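22nd November
Notebook, stone bench. Sealer trial, second round.

Started the second round of the sealer comparison this morning. Writing down my doubts first so I can't pretend later that I didn't have them.

The claim on the Hustent tin is that one coat gives "lasting stain protection on all polished natural stone." All polished natural stone covers a lot of ground. A dense dark marble with hardly any open pore is a different animal from a soft cream limestone that drinks coffee like a sponge, and I can't see how one product at one dose does the same job on both. The Jolix sheet is a bit more careful (it says "most") but then gives a coverage figure with no mention of which stone it was measured on. So we are back to testing it ourselves.

Samples: offcuts from the Koltasberg job, the dark brown marble with the pale veins. All from the one crate, batch 2242. I rejected the pieces with filled cracks because resin fill takes sealer differently and I don't want to argue about it in February. The good ones got washed with plain water, wiped, and left on the rack for 5 days. Last time we gave them one night and I'm still not convinced they were dry. The weights were drifting down for days afterward and we wrote it up as "sealer curing." Could have been. Could just as well have been water leaving.

Weighed everything again before starting. Heaviest piece 441 g, lightest 165 g. That spread is bigger than I'd like. The small ones have a lot more edge for their face area, and the edges are sawn, not polished, so they soak up more. Whoever repeats this should cut them all to one size. I taped the edges this time, which helps if the tape holds. It did not hold on two of them overnight. Those are marked with a red T on the back and should be read separately or thrown out. My vote is thrown out.

Three groups: bare, Hustent, Jolix. Applied with a lint-free cloth, left for the time on each label, buffed off. The Hustent buffed clean. The Jolix left a haze that needed a second pass with a dry cloth, and I wonder how many people on a site at four in the afternoon would give it that second pass. On dark stone haze shows badly. On a pale stone you would never notice, and my guess is that's where the nice reviews come from.

Stain set is the same as in round one: coffee, olive oil, red wine, lemon juice. Drops from a pipette, covered with a watch glass so they don't dry out. 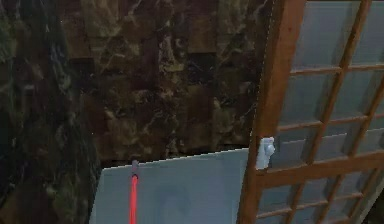 First readings after lunch. Coffee: no visible mark on any of the three groups, including the bare one. That tells us something about the marble and nothing whatever about the sealers. The same thing happened in round one, and the summary that went around afterward said both products "performed well against coffee." Untreated stone performed well against coffee. Please can we stop reporting a pass when the control passes too.

Oil: a faint dark ring on the bare pieces, fainter on the Jolix, and I could not find one on the Hustent. But I knew which piece was which when I looked. I turned them face up, shuffled them and tried again, and got one wrong. So the difference is there or it's small enough to be wishful. Needs someone who hasn't handled them. I'd also like the raking lamp back from the front shop, because the overhead light in here hides everything on a polished face.

Lemon: etched all of them, as expected. Dull spots you can feel with a fingernail. A penetrating sealer sits down in the stone and the acid goes for the surface, so it never stood a chance, yet the Hustent leaflet shows half a lemon on a countertop. They don't claim anything about acid in words. They just put the lemon there. If the customer asks, the answer is that lemon will mark this stone sealed or not, and the fix is repolishing.

Wine: sits between the two. It etches a little and it colors a little, and on dark brown stone I can't separate one from the other by eye. I'm inclined to drop wine from the set for dark marbles. It makes people feel the test was thorough and gives us nothing to read.

Water bead test: both sealed groups bead up nicely, the bare pieces spread a bit. Everyone loves this test. I don't trust it. Car wax beads too. So does a greasy thumbprint, which I tried on a bare piece, and it beaded as well as anything on the bench. If the Eyvindsson rep comes by again and does the trick with the spray bottle, ask him to do it on a piece he hasn't wiped with his own cloth first.

On Eyvindsson: their sample of the new water-based one came in with no data sheet. I've put it on the shelf and I'm not opening it until the sheet turns up. We don't know the solvent or the dwell time, and the label only says "professional formula."

Things that bother me about our own method, so it's not all aimed at the manufacturers:

The drops are not the same size. The pipette is fine but the oil hangs on the tip. Try weighing the drops.

We are testing fresh sealer. What the Koltasberg people want to know is what happens after a winter of mopping with whatever the cleaners use. Proposal: split each group, give one half a daily wipe with the alkaline floor cleaner from now until February, then run the stains again. It's dull work, so put it on the board next to the kettle where it can't be missed.

The oven shelf we used for drying in round one is not level and the back runs hotter than the front. I have no idea which pieces were at the back. Neither does the old notebook.

The haze. I keep writing "haze" as if it were one thing. On one Jolix piece it wiped off, on another it came back an hour later. Could be sealer sweating out of a vein. The veins on this stone are softer than the dark ground and seem to take up more. Mark where the veins run on each back before the next coat, then we can at least check.

End of day: oil drops renewed on all groups, watch glasses back on, bench covered with the sheet. Window left shut. Lemon pieces pulled and boxed for the polishing bench, they can be used for practice.

Still no reason to change what we tell people, in my view. On this marble, a sealer may buy you some time with oil. I would not put more than that in writing yet, and I would not charge for a second coat.

To do: raking lamp, more edge tape (the blue one, the white lets go), scale needs its level checked, ring about the missing data sheet.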